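Glare from overhead lights on a glossy epoxy floor: recoat or change the fixtures?

Flooring and Coatings > Epoxy and Urethane

Gergely Mészáros
Posted Friday, 7:40 am

I look after a single large room at Marton, 2,971 square feet, slab on grade with a mezzanine. The slab was ground and coated in April with a two-part epoxy in dark teal-green, brand name Widura, self-leveling, no clear coat on top. Adhesion is good and I have no complaint about the color. The problem is glare. The overhead lights reflect in the floor as bright patches, and people who work standing up and looking down get them straight in the eyes.

Light level at table height is 500 lux. Gloss is 68 units at 60 degrees, read with a borrowed meter in the open part of the floor. I don't have a reading for the edges.

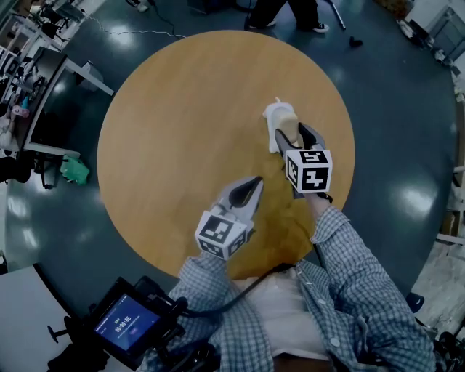 The installer has quoted for a matte urethane topcoat (Meltodora, water-based, rolled). He wants the room empty for the whole job and a light sanding first. My lighting supplier, Abbasi, says to leave the floor alone and fit diffusers to the existing fixtures. Each of them naturally recommends the thing he sells.

What I would like to know:

Will a matte topcoat change the slip resistance enough to matter? It gets mopped in the evening and people walk on it soon afterward.

Will dark teal look gray or cloudy under a matte finish?

Is there any point in doing the diffusers first, given that they are cheaper and can be taken off again?

Painting the floor a different color is not an option. Neither is carpet.

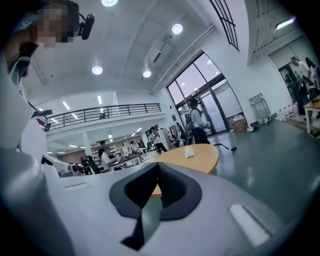 Teal floor at Marton, with the mezzanine in the distance.

Edited to add: the floor cleaner is a neutral pH product, diluted by hand, and I can't swear that the dilution is always the same.

3 replies

slabside
Posted Friday, 9:15 am

Diffusers first, but know what they can do. A glossy floor behaves like a poor mirror. It shows you an image of whatever is above it, and the brightness of that image depends on the brightness of the source. A diffuser spreads the same light over a larger area, so the reflected patch gets bigger and less intense. It does not go away. With bare LED points or clear lenses the improvement is large. If the fixtures already have frosted covers it will be small and you should spend the money on the topcoat.

You will lose some light. Take your meter reading again at the same spots after fitting one row, at night or with the blinds down, so daylight doesn't confuse the result. If the level drops below what the work needs, you are looking at new drivers or extra fixtures and the price advantage is gone.

On the topcoat: yes, a dark color shifts under matte. A gloss surface sends the reflection off in one direction, and from anywhere else you see the full depth of the pigment. A matte surface scatters that same reflection everywhere, so a thin veil of white light sits over the color from every angle. Dark teal will read lighter and a bit grayer. "Cloudy" is a different matter and usually means the flattening agent settled in the can or the roller lines overlapped after the edge had dried. Ask for the product to be stirred through the job and for a wet edge to be kept across the full width. Ask for satin as well as matte in the test patches. Many people who order matte would have been happier with satin, and satin cleans more easily.

Have the patches put down where the reflections are worst, at least 4 feet square, and look at them from where people stand. A sample card held in the hand is no use for judging glare.

rmtoller
Posted Friday, 12:05 pm

We had matte put on ours and it shows every scuff from rubber soles. Would not do it again. Get blinds.

pumicegray
Posted Friday, 6:30 pm

Blinds won't help with overhead lights.

Taking the slip part, which hasn't been covered. Gloss and slip resistance are separate properties. A low-gloss urethane without grit can be every bit as slippery when wet as the epoxy under it, since the texture that scatters light is far too fine to break a film of water. If you want grip, specify an aggregate in the topcoat (aluminum oxide or polymer beads) and get a wet test value from the installer in writing, for that coat with that aggregate. Fine beads are enough for a mopped floor with foot traffic. Coarse grit wears out mop heads and holds dirt.

Before paying anyone, strip the cleaner residue from one patch. Neutral cleaner mixed too strong dries to a film, and the film has its own shine and its own slip. Clean warm water, a soft pad, pick up with a wet vac, let it dry, repeat. Then read the gloss again. I have seen readings move in both directions after this, so I won't predict yours.

Also ask the installer about the recoat window. An epoxy that went down in April is long past it, which is why he wants to sand. Don't let him talk himself out of that step to save time. Urethane over unsanded cured epoxy peels in sheets, generally starting at chair legs and doorways. He should vacuum and then wipe with whatever solvent the urethane maker lists, and the data sheet will give a minimum slab temperature as well as an air temperature. Check the slab one.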